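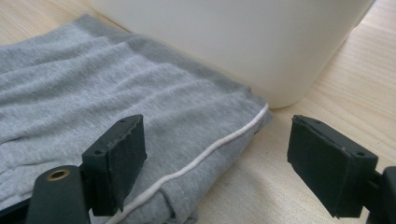 *Grey knitwear at the Zetville clothes swap.*

**Zetville swap ends in surplus, again**

The October clothes swap at Zetville hall set out to thin the town's wardrobes. It took in 369 garments and sent home 329, leaving 40 to spend the winter in Ruan Lekota's garage.

"People are generous with what they never liked," said Lekota, who went home with two waistcoats.

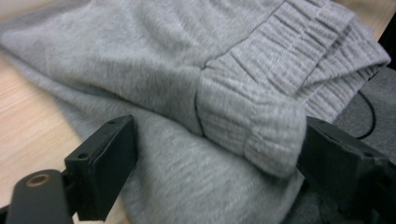

Grey was the colour of the day, to the dismay of Canan Sezer, who had been promised stripes. Entry was by one clean item, and fleece counted. Anything with a ribbed cuff still gathered tight, like the one on the pale grey fleece, earned an extra token under rules Sezer wrote herself and now regrets.

The next swap is at Briscombe. Ties will not be accepted.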